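4.2 Where the waiting happens

Back to the files. The sample is 199 residence renewals lodged at the four offices covered by the study, two in Huet, one in Buva, one in Kumier. All closed files, all first renewals, no appeals. Files with a missing date stamp were left out before this stage (see 4.1). What follows is about the stretch between the applicant deciding to renew and the office accepting the file, as the later part is dealt with in Section 5.

Official guidance in all four places talks about one waiting time, the one that starts once the file is accepted. Applicants don't see it like that. For them the clock starts when they first try for an appointment. In the interviews people gave us the second figure nearly every time, even when the question asked for the first, so the two had to be seperated by hand from the letters and booking slips. Slow work and not perfect.

Booking first. Buva and both Huet offices use Drornico, the online calendar. Kumier still takes bookings by phone and at the counter. We expected the phone office to do worse. Not clearly so. Kumier applicants complained about engaged lines, but once through they were told what to bring, and fewer came back with the wrong papers. Drornico users got a slot number and a link to a list. The list was correct but long, and mixed up first applications with renewals. Several people turned up with a birth certificate they didn't need and without the proof of address they did.

Then the proof of address itself. The rule is that it must be no more than 30 days old on the day of the appointment. Not on the day of booking. Easy to miss, and the wording on the Huet page doesn't help (it says "recent" in one paragraph and gives the limit in another). When an appointment was moved by the office, a document that had been fine went out of date through no fault of the applicant. Staff in Buva told us they let this pass if the move was the office's doing. Staff at the larger Huet office said they had no power to. Both were reading the same circular.

Translations are the other sticking point. A certified translation cost 100 euros a document at the translators' bureau most Buva applicants were sent to, and the bureau only accepts originals. So the original is away being translated at the same time as the applicant needs it for something else, an employer check or a tenancy. Some put off booking until it came back. That delay is invisible in the office records, which is why we keep returning to the interviews here even though they are thinner than we'd like.

A word on who gets helped. Applicants with an employer handling the paperwork tended to arrive with complete files. Those without one relied on family, or on a paid adviser, and the quality of paid advice varied a lot. We can't say how much from this sample. Advisers weren't named in the files and people were understandably careful about it in interview.

Changes during the study period also need noting. Drornico was updated on June 13, 2023, and after that a cancelled slot went back into the calendar straight away instead of overnight. Files from either side of the update are kept apart in the tables. Kumier not affected, obviously.

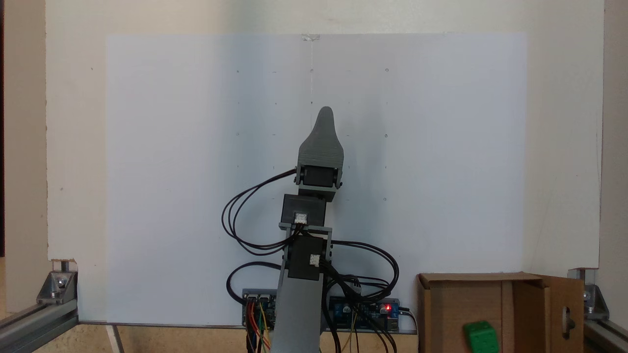

Figure 4. Grey robot arm with a white sheet behind it, two views.
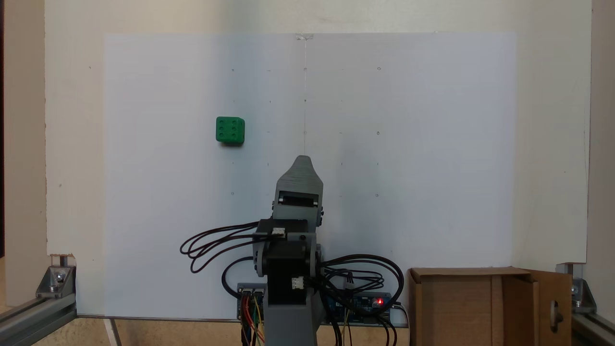
The returned files are a group of their own. A returned file goes back to the applicant with a cover letter and has to be booked in again from scratch, in three of the offices at least. The smaller Huet office keeps a short counter session for them, unadvertised. People who knew of it had heard from somone else in the queue. We asked whether the session could be put on the web page and were told it would be swamped.

Hard to argue with that on present staffing. But it does mean that the office's own figures look better than the applicant's experience, because each resubmission is recorded as a new file with a new start date. We relinked these using the permit number where it was legible. Where it wasn't, the file stays in as a single entry, and the waits given in the tables are for that reason on the low side.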